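Simulation Practice Gallery: Tray and Bin Tasks

Penry is the shared rule set our group follows when we build and record simulated tabletop tasks. It started as a two-page checklist and is now 12 pages, most of it about boring things like naming, clearances and light levels. The gallery goes with the chapter on trays and bins. It is meant for people who are setting up a new scene or reviewing one that somebody else built.

Page maintained by Tegwen Howells. Last revised in November. Rule numbers follow version 2 of the text, so if your printed copy still has lettered sections, get a new one before you start a review.

Before you review

Open the task at the resolution it was recorded in. Do not review from thumbnails. A contact problem at a tray wall is a few pixels wide and will not survive scaling.

Look at the close view first, then the wide one. Reviewers who begin with the wide view tend to pass a scene on general neatness and miss what the fingers are doing. The exception is a scene with moving obstacles, where the order is up to you.

Keep the contact log open next to the picture. The picture tells you where things are at one moment. The log tells you about force and penetration, and a scene is not approved on one without the other.

Clearance inside a tray

A tray wall is treated as a fixed obstacle on all of its faces, the top rim included. Planned paths keep the finger off the wall unless the task calls for contact, and a task that calls for contact has to say so in its description file. "Light contact allowed" is not enough. Write which wall and which finger.

When you check a stored view, compare the fingertip with the rim and with the inner face behind it. Both matter. A tip below the rim has to come back up before any sideways travel past the wall, and most of our rejected paths break that one rule. 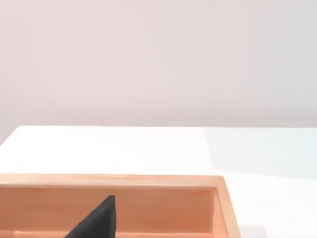

Close view, wooden tray. Fingertip just below the level of the far rim, clear of the back wall as far as the view shows. Confirm against the contact log.

Views that show part of the gripper are allowed. Rule 2 asks only that the part nearest the work can be made out against whatever is behind it. Dark fingers over pale wood pass easily. Dark fingers over a dark bin usually need a second light or a different bin, and we would take the different bin.

Surfaces and light

The plain set is a white table and an unpatterned wall. Use it for any first submission. Soft shadows stay on — turning them off makes the wall height of a tray hard to judge, and it hides floating objects that a shadow would give away.

The Darkness set is the low-light version of the same tasks. Submit to it only after the plain set has been approved. Changes to geometry are not accepted between the two. If a tray has to be moved a little to make the dim version work, the plain version goes back to review as well.

Randomized colors are fine for tables and walls. Leave the tray material alone unless the change request names it.

Naming and records

Scene names have the project first, then the task number. Bandus and Atico scenes are kept in separate folders even where the tray model is shared. Open questions about shared models go on ticket 2839, which stays open on purpose. Please don't start a new one.

Keep rejected versions. Mark them as rejected, write one line saying which rule they failed, and leave them in the folder.

Corrections to captions can be sent to Tegwen with the scene name in the subject line.

Next gallery: stacking tasks
Previous gallery: open table, single object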